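Is a delivery subscription ever worth it for one person?

Posted in Household & Budget

I live alone on the second floor of a walk-up and I've been getting the Hinel emails for weeks now. They want $78 a year and in return I get "free" delivery, "member pricing" and something called Bright Points. They say the average member saves $301 a year. I don't believe that number and would like to hear from people who have paid for it. I order groceries maybe twice a month, mostly in winter. There is a regular store nine blocks away that I can walk to. The trial ends in May and I have to decide before it rolls over by itself, which already annoys me.

Truriris

The $301 is the kind of number you get when you compare against somebody who pays the full delivery fee every single time and orders every week. You order twice a month, in winter. So work it out with your own orders and forget theirs. Pull up your last few receipts and write down three things for each one: the delivery fee, the service fee, and what the same stuff costs on the shelf at your regular store.

That third one is where it falls apart. I did this for a stretch last year and the "member price" on coffee, eggs and dish soap was higher than the plain sticker price in the store. Delivery was free, sure. The eggs were paying for it.

Also check the minimum. Mine was $40 before the free delivery kicked in, and for one person that means you're standing in the kitchen at 9 at night adding crackers to get over the line. I threw out more produce that winter than in the two years before it. I can't prove the minimum did that, but I have my suspicions.

The points I would count as zero. They expired before I had enough to do anything with.

Drudermont

we have it and its fine?? I don't track every egg. stairs + bad knee = worth it to me. cancel if you dont like it

Quillback Lane

Fair point about the knee, and if carrying is the problem then $78 may be cheap. But "cancel if you don't like it" skips over how hard they make that. On mine the cancel link was under Account, then Plan, then Manage, then a page offering me two months at half price, then the real button. Take a screenshot of the confirmation. I was billed again anyway and the screenshot is what got the money back.

What I'd do in your place:

Turn off auto-renew today. You should keep the trial until it ends – read the terms first, a few services cut you off right away.

Place one order the way you normally would, with no padding, and see what the fees come to.

Walk to the store for the next one and buy the same list.

Put the two receipts side by side on the counter when you unpack, while you still remember what you skipped or swapped.
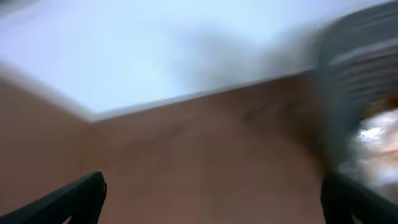
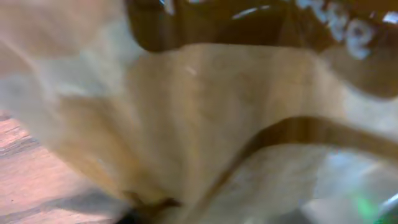

If the delivered one costs more

Then you have your price for not walking, and you can decide if you'd pay it in January. Some people would. I pay per order now, only when there's ice on the steps, and it comes to less than the yearly fee did. Be careful with the tip screen too, it was preset higher for members when I had it, and I've never seen a good explanation for that.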